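**Snack bags into flip-top tubs - worth it?**

**drutia_pantry**
So I'm sick of half-finished bags falling out of the cupboard and I've started moving everything into clear tubs. I got 3 of the squarish ones with the white hinged lid and I love them so far!
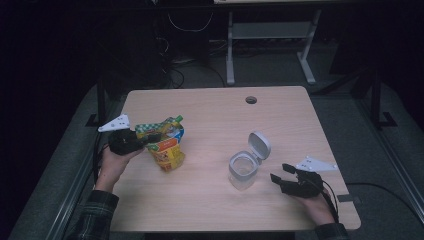 *Pouch on the left, tub open and ready.*

The pouch with the green screw cap is my problem child. Tub it or leave it?

**skastel30**
Leave it. It has a cap! That's already a container. Tubs are for bags that don't close.

**xu_snacks**
Disagree - pouches flop over and take the whole shelf with them. Mine all go in a tub standing up, cap and all.

**skastel30**
Then you've got a package inside a package, and you still have to open both.

**drutia_pantry**
Ok but what about the shiny yellow bags? Once I toss one I've lost the nutrition table, and the print is tiny enough as it is.
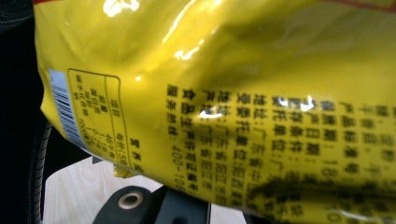 I was thinking of cutting that panel out and taping it to the back of the tub, but it's crinkly and I bet it peels in 2 days.

**grudus**
Snap a pic on your phone and skip the tape. Or fold the panel flat and put it under the tub.

**xu_snacks**
Tape is fine if you wipe the plastic first. Mine have been on since May.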